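Ticket 58: Pivot report drops the newest rows after refresh
Opened by: Clindale office
Product: Hotodano spreadsheet add-in
Status: Waiting on customer
Opened: 15 Jan 2021

Customer wrote:

Hello, and thank you for the quick help last time. We keep our supply orders in a workbook that pulls from the Avadden export every morning. The orders sheet itself looks fine. The summary sheet, which is a pivot table, stops at row 125, and anything below that just isn't in the totals. I have pressed Refresh more times than I care to admit, and I have closed and reopened the workbook too. There's no error message. The totals simply come up short, and I only caught it when the Robles orders were missing from the supplier list.

First reply from support:

Hi there, and thanks for such a clear write-up – it saved us a good bit of back and forth. My first guess is that the pivot table is still pointed at a fixed block of cells. When a pivot is built from a plain range, it remembers exactly that range, and Refresh only rereads those same cells. New rows that land underneath are left out, and Excel doesn't warn you about it.

Could you click anywhere in the pivot table, go to the PivotTable Analyze tab, and choose Change Data Source? Please copy whatever is in the Table/Range box and paste it into your reply. While you're in there, let me know if the orders sheet has any blank rows in the middle of the data. You're also welcome to attach the workbook itself, with prices removed if you'd like.
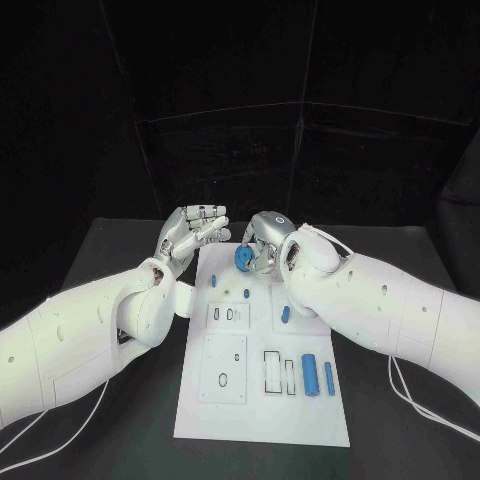

Attachment 1: white board on the dark grey tabletop

Customer wrote:

The box says Orders!$A$1:$G$125, so I think you have it. There are 2 blank rows, both near the top, where somebody before me liked to leave a gap between months. I'd like to keep the gaps if I can, but I won't fight for them.

Second reply from support:

Yes, that's our culprit, and I'm afraid I'm going to ask you to give up the gaps. Save a copy of the workbook first, please. Then delete the blank rows, click any cell in the orders data, and press Ctrl+T. Check that the box covers all 7 columns and goes down to your very last order, tick "My table has headers," and click OK. On the Table Design tab, type OrdersData in the Table Name box and press Enter.

Now go back to Change Data Source, clear out the old range, type OrdersData, and refresh. If you miss the space between months, you can group the order dates by month in the pivot, and it reads very nicely that way.

One more thing to watch. If the morning import writes its rows as a plain paste, make sure they start directly under the last row of the table so that it grows to take them in. Let me know how the next import goes – I'll keep the ticket open until I hear from you.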